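4 min read

Part 2: Filing your injury claim in the Nirkesix portal

I've walked a lot of folks at Granon through this, so grab your claim packet and a cup of coffee and we'll get it done (it really isn't as bad as the packet makes it look!).

1. Log in and click My Claims, then New Claim. Pick "Injury or illness at work," even if it happened in the parking lot.

2. Type in your site code. Bendstead is 1011 and Nyaga is 2095. If you split your time between the two, use the one where you got hurt.

3. Fill in what happened. I keep mine short and plain: where I was, what I was doing, what hurts. Save as you go, the page logs you out after 16 minutes and it won't warn you first.

Note: temps and apprentices use the same form. Leave the "permanent employee ID" box blank and keep going.

4. Upload the doctor's first report. Both pages, please! I once sent page one twice and had to start over.

5. Check your bank details, then hit Submit and write down the claim number.

CAUTION: Don't hit Submit a second time if the screen freezes. You'll end up with 2 open claims, and both get put on hold until one is closed.

6. Tell your supervisor the claim number. Email is best, so you've got a copy. 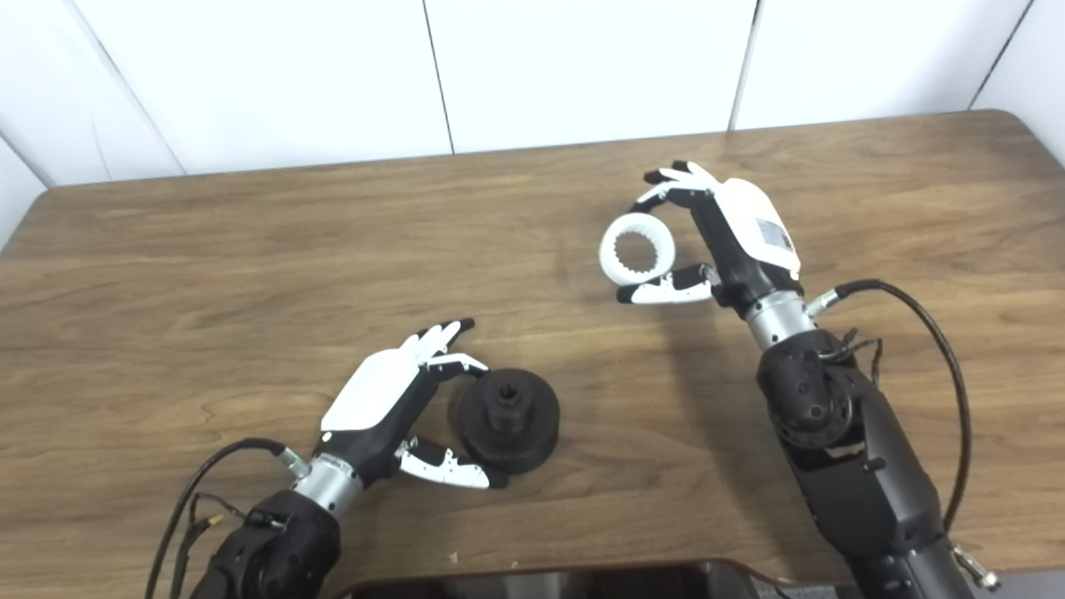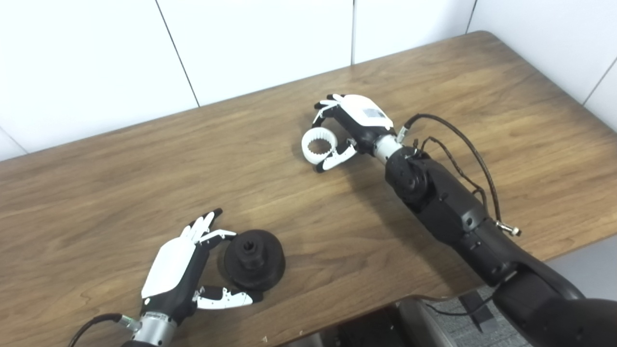

Both photos: robot hands over a wood-grain tabletop.

Related guides
Part 1: Setting up your Nirkesix login
Part 3: Tracking your lost-wage payments
Appealing a denied claim

We use cookies to remember your settings. Accept | Manage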